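Subject: Re: Folding demos by hand – how many is enough?
List: Mitell users
Date: Thu 25 October

Hello all, and thank you for the lovely warm welcome last week.

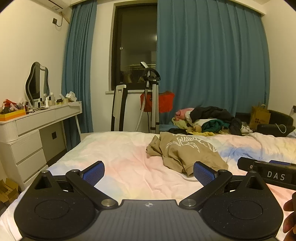 I promised I would write up how we collect our laundry demonstrations with the hand-held grippers, and then of course the week ran away from me, so please forgive the length of what follows. I'll start with the question that got me to sit down and type.

> We have been recording shirt folding by remote control and it is
> painfully slow. One fold takes us several minutes and half of them
> get thrown away. Before we switch to hand-held grippers, can anyone
> say how many demos you needed before the policy did something
> sensible? And do you start every shirt from a neat position or from
> a heap? We are on the Wevier arms, if that matters.

I have every sympathy with the remote control part! We spent most of April that way and I still remember how stiff my shoulders were. Going over to the hand-helds was a relief, mainly for the speed. On a good afternoon one person can get through up to 42 usable folds, and that includes stopping for tea and for swapping the storage cards.

As for how many, our first policy that could take a crumpled T-shirt and finish with something you'd be willing to put in a drawer was trained on 228 demonstrations. Before that we had tried it with 30, just to see, and it learned to pick up a sleeve very nicely and then wave it about. I wouldn't read too much into either number, though. Ours were all short-sleeved shirts, all on beds or sofas, and I suspect long sleeves would want a good many more.

On the starting position, please do start from a heap, at least most of the time. We made the mistake of laying every shirt out flat in the early sessions (it felt tidier and the folds looked so pretty on playback), and the policy was lost the moment it met a shirt with the collar tucked under. Now whoever is recording picks the shirt up, drops it, and takes it as it lands. If it lands inside out we leave that one for another day.

A few smaller things, in no particular order. Patterned bedding is fine, and I'd say it's worth having. We change the sheets between batches and move to a different room whenever somebody will have us. Keep both grippers in view of each other's cameras for a second or two when you begin, or the alignment step in the Karagiannis scripts will complain and you'll have to do it over. Go a little slower than you would fold at home – the arms can't keep up with an experienced folder, and the replay drops the cloth on the fast turns. And rest your wrists. We change over after 6 folds in a row, which sounds fussy until you have done a whole day of it.

I can't say much about the Wevier arms, I'm afraid, as ours are the older Fultau pair and the reach is different. If you do make the switch, check early on that the finger opening on your hand-helds matches what the arm can do. Ours opened wider than the robot's and we had to throw out a whole morning of perfectly good sleeves.

Has anyone here tried mixing remote-control and hand-held demos in the same training set? We still have all those April recordings sitting on a disk and I'd love to get some use out of them.

Warm wishes to everyone, and good luck with the shirts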